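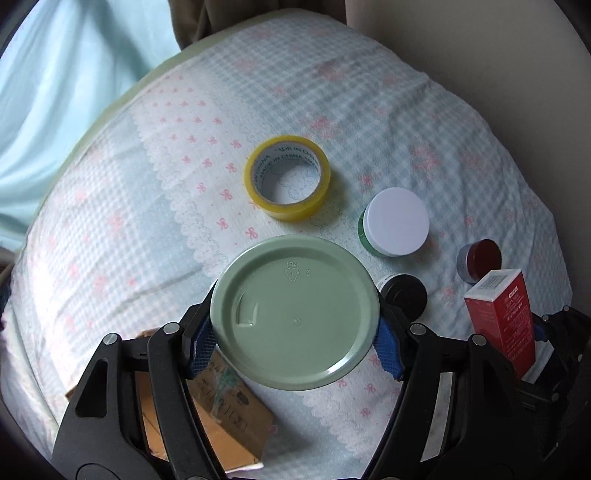

Dennis Bickerstaff objected that we should have paid for spare fingertip pads before we paid for a second gripper, and his remark changed the order of our budget.

Figure 3. Hand-held gripper with a large round lid between its blue textured pads.

4.2 Cost of the hand-held tools

The first plan, made at Cernthorpe in June, had 2 grippers and no spare parts. Posby offered a set of pads for 35 euros and a complete finger for 87 euros. The total of the revised order was 1068 euros, without shipping. Demirtaş proposed to keep a part of this sum for repairs, and we followed the proposal. Flat and wide objects, such as the lid in Figure 3, were given their own line in the plan, as we expect them to need more pad changes than boxes do.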